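Still no kitchen, then

Quick one tonight as I've got to be up at 6 and there's still a pile of washing up in the bath. Yes, the bath. Week whatever of doing the kitchen and we are living like students again, except students had a sink.

For anyone who missed the last post: old units out, floor up, one wall back to brick. Ruben Declercq came to look at the electrics in April and did that slow breath in through the teeth. Cooker was on the same circuit as the landing light. Has been for years apparently. He's put it right now, new board and everything, and was very decent about the bill, though I did have to sit on the stairs for a minute.

So. Worktops. I have lost whole evenings to worktops. Started off wanting plain wood because my mum had it and it smelled nice when you oiled it. Then Sille Bach came round for tea and told me all about hers going black round the taps, and she oils hers like clockwork and she is a far tidier person than me. So wood is out. Or wood is out near the sink. Maybe a bit of wood at the far end where the bread goes? See, this is how it goes on till midnight.

Went to the showroom at Brivimlow, the big one behind the garden centre. Parking terrible. Man in there wanted to sell me quartz and nothing else, kept steering me back to it by the elbow. Lovely stuff but the quote had a line for 300 just for cutting the hole for the sink. Then another 600 for "templating and fitting", which as far as I can tell is a person with a tape measure and then two people with a van. I said I'd think about it. I ate a scone in the garden centre and thought about it.

What I keep coming back to is dark with a pale vein in it. Everyone says dark shows the crumbs. Fine, I'll wipe it. I'd rather see the crumbs than find them with my sleeve.
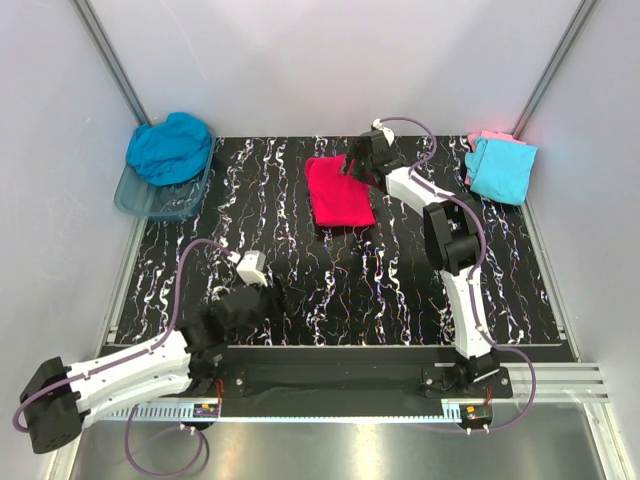
Anyway the other thing is the edges. Never gave an edge a thought in my life and now I can't go in a café without running my thumb along the counter. Square ones look smart and then you catch your hip on the corner every single morning. Rounded ones, the water goes straight over and down your drawers (kitchen drawers, though also the other sort). Bjarke Ladefoged, who is fitting the units, says go for a small bevel and stop ringing him. I've rung him twice more.

Tiles I've left completely. Can't do it. Ragnheiður next door lent me a box of leftovers from her bathroom to prop up against the wall and see what I thought, and they've been there so long that one's got a mug on it. There's a green I quite like. It changes a lot when the sun comes round though, goes a bit hospital by teatime.

Cooking meanwhile is one electric ring on an upturned crate in the back bedroom. Things that work: eggs, soup, any noodle, that bean thing with the smoked paprika. Things that don't: fish. Do not do fish in a bedroom. I washed the curtains twice and it's still in there, lurking.

Money, since a couple of you asked. Units were the cheap bit, believe it or not, we kept the carcasses from the old larder and Bjarke is making new doors to match. The floor was the shock. Found a soft patch by the back door, then a bigger soft patch under that, and that was the holiday gone. The dog fell through it up to his armpits and looked so offended. He's fine. He won't walk on the new boards either, goes round by the hall.

Sample pieces are meant to be coming by post so I can leave them by the window and look at them in propper light. I've got red wine, turmeric and a beetroot lined up. If a sample can survive beetroot overnight it can come and live here.

Also need to decide on the tap by the end of the month or the plumber can't drill. Tall one or short one? The tall one looks great but I worry about splashing, our water comes out like a fire hose. If anyone's got a tall one pls shout.

Right, bath. Saucepans first, then me.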